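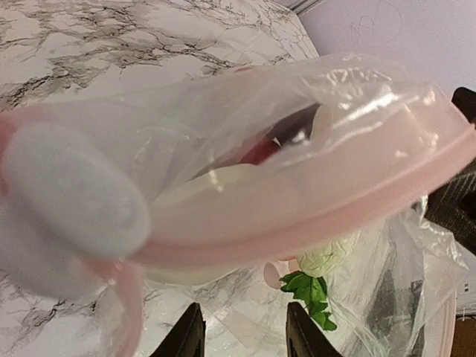
Gostura wrist camera kit, reviewed after one term with our robotics club
Posted 2019-08-10

We bought the Gostura kit in July for our high school club, after watching two teams at the Vevville meet sort groceries with theirs and being very, very jealous. It's a little camera, a bracket that sits behind the gripper, a cable and a logging program called Mrema that runs on any half-decent laptop. Ours is the older one with the cracked hinge and it copes.

First thing to say: I love it! The kids had recordings on the first afternoon. Nafula Were, who is in grade ten and had never touched the arm before, had the bracket on before I'd finished reading the safety sheet, and she was right about which way up it goes (I was not).

Our project for the Gunutar Challenge is putting away the shopping, so we work at a kitchen counter with real containers and real veg. Clear and half-clear things are the hard part. A frosted pink tub with cling wrap on it throws bright highlights off the rim, you get the colours of whatever is inside coming through as soft blobs, and a lettuce or cabbage in plastic is pale green on top of glare. Then add a crumpled clear bag. The camera handles this better than I expected. Edges stay readable, the two black fingers show at the bottom of the view so you always know where you're reaching, and the colour is good enough that a green leaf really does look green.

Close up it's weaker. Anything right against the lens goes to mush, and there is no focus ring to fiddle with. We've learned to back the arm off a little before starting a grab -- a good habit anyway.

The software is friendly. Kulap Sangkhawat wrote our labelling script over a weekend and it reads the Mrema files without any converting. We have 2,717 clips now, and the list only started to drag once we were past 1,000. Searching by tag still works fine, but scrolling is a pain. I'd like a proper delete button too, please!

Other grumbles: the cable is short, the manual has 57 pages and the wiring diagram is on the second last one, and one of our 3 bracket screws was burred out of the bag. The shop posted a new one without any fuss.

Would I buy it again for a club? Yes, and I'd get the longer cable at the same time -- ours is still on back order.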